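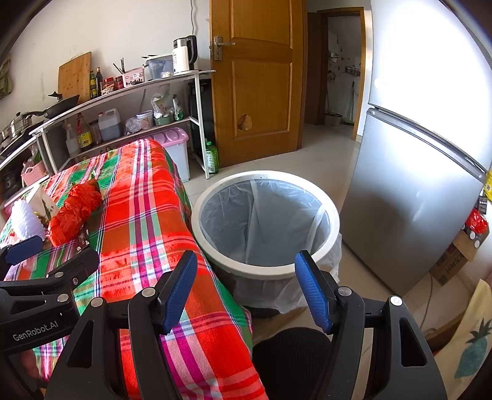 FULLURCOMBE, May

The Masson folding songbook stand, reviewed after a season of Friday sing-alongs

Our town sings on Fridays. From the first warm week until the leaves come down, whoever feels like it turns up at the bandstand in Fullurcombe at seven in the evening and works through the green songbook, more or less in order, more or less in tune. Admission is free and so is leaving, and people take advantage of both.

I play accordion for this, which means both my hands are busy and the book has to be held up by something else. For years that something was a wire stand I bought in college, the kind that folds up like an umbrella and unfolds like a crime scene. It went over in the second verse of "Shenandoah" last spring and took a clip-on lamp and a cup of lemonade with it. The following morning I ordered the Masson.

I paid for it myself. Masson doesn't know I exist, and after the part about the thumbscrews they may prefer to keep it that way.

What you get

The stand comes in one flat carton with a carrying bag, a strip of spare rubber feet and a leaflet. The leaflet has a drawing of a woman playing the flute and looking far happier than anyone I have met who plays the flute. There is nothing to assemble, although the leaflet devotes a page to not assembling it.

The desk, as music stand people insist on calling the part that holds the music, is a solid panel with a hinge down the middle. Solid is what you want outdoors, where a page held up by bare wire will belly out like a sail. It's wide enough for our songbook open flat plus a loose sheet on either side. The lip along the bottom is deep, and that matters to me more than anything else on this page, because the green songbook is fat and its spine gave up a long time ago. On the old stand it slid off about once a song. On the Masson it has stayed put all season, apart from one evening when Hervé Vasseur leaned on it to make a point about tempo.

Two page clips come built into the lip. They swing up and over the page on little arms, and they grip well enough that I have torn a corner or two trying to turn in a hurry. You learn to flick them. I would describe my flick as nearly professional by now, and I have been told it is louder than I think.

In the wind

The bandstand sits on a rise next to the river, which looks lovely on the town calendar and is a terrible place to put paper. I have come to judge every piece of equipment by what it does at the far end of the second set, when the air starts moving off the water and the people in the front row start putting their sweaters on.

The Masson has wide legs, and there's a hook under the column for hanging a weight. I hang my gig bag from it. With the bag on, the stand hasn't gone over once. Without the bag it walks. It doesn't fall, it just edges away from you a little at a time, like a guest who has spotted someone better to talk to. Gilles Caron, who sings bass and brings his own chair, uses the same model with nothing on the hook and keeps one foot on the leg all evening. He says it helps his breathing.

The thumbscrews

Now for the complaint. The height is set with a thumbscrew, and so is the tilt of the desk, and both are made for thumbs I don't have. They are small and smooth, and they need to be tighter than you think. If you stop at the point where a reasonable person would stop, the desk will hold for a verse and a chorus and then begin to bow, very slowly, as though it were accepting applause. By the last verse you're playing from memory or you're kneeling.

I wrote to Sotis, the shop where I bought it, and asked whether a bigger knob could be fitted. I got a courteous reply suggesting that I tighten the screw. I have since wrapped it in the rubber band off a bunch of broccoli, and the problem has gone away. If you buy this stand, buy broccoli.

Compared with the other one

Séverine Vidal, who leads the singing and has better taste than I do, went for the Dirkance instead, and we swapped for a couple of weeks so that I could be fair. The Dirkance is the handsomer stand. It has a lever where the Masson has a thumbscrew, and the lever is a pleasure: one squeeze and the desk glides up, let go and there it stays. She can go from sitting height to standing height during the applause, when there is applause.

But it's heavy, and the desk doesn't fold, so it goes to the bandstand under your arm like a surfboard. From the parking lot to the rise is a longer walk than it used to be. The lip is also shallow. Séverine keeps her words in a slim binder and hasn't noticed. My songbook noticed right away and was on the floor before we had reached the second page of "Red River Valley." For a singer with a car parked close by, I'd say get the Dirkance. For anyone carrying an instrument as well, I'd say the Masson, and I would say it while sitting down.

Getting it up and down

Seventeen seconds to put up, if you've done it before and it isn't raining. Colette Marchal timed me on her phone, and she wasn't kind about it. Down is slower. The legs have to go up before the column will go in, and the desk has to be folded before any of it will fit the bag, and every Friday I do those in the wrong order while people stop to tell me how much they enjoyed the evening. I'd like to be gracious with them. I am usually holding a tripod by one ankle.

The bag itself is thin, and the zipper is the cheapest thing in the package. Mine still closes. I wouldn't put money on next year. There is a pocket on the outside that looks as if it was meant for sheet music, if sheet music came in the size of a bus ticket. I keep the spare feet in it.

The light

You'll need a lamp from August on, and the Masson doesn't come with one. A clip-on lamp goes onto the top edge of the desk without trouble, though the added weight brings the bowing problem back, so do the broccoli thing first. Point it down at the page. Apolline Bouvier, who plays fiddle across from me, spent an entire "Goodnight, Irene" with my lamp in her eyes and played it beautifully, with an expression I still think about.

Moths are not covered by the warranty. I checked.

Who should get one

If you play at home in a room with the windows shut, you can get by with anything, including the back of another chair. The Masson is for people who sing and play outside, in public, with a book too thick for its own good. Choir folks who hold their folders won't need it. Ukulele players might find it tall, as even at its lowest setting the desk comes up to roughly eight inches above my knee when I'm seated, and I'm not short. For the kids who sit on the steps and share a book, we just let them share the book.

I'd like a better knob and a better zipper. The finish is black and shows fingerprints, sunscreen and whatever it is that falls out of the linden trees in June. It wipes clean with a damp cloth, and so did the accordion, eventually.

As for the green songbook, the stand holds it at eye level now, so I have no more excuses about the bridge of "Moon River." People had been putting that down to the wind. Sing-alongs are back on every Friday at seven, songbooks are in the crate by the steps, and if you sit near the accordion please mind the hook.

Rating: four out of five. Five with the rubber band.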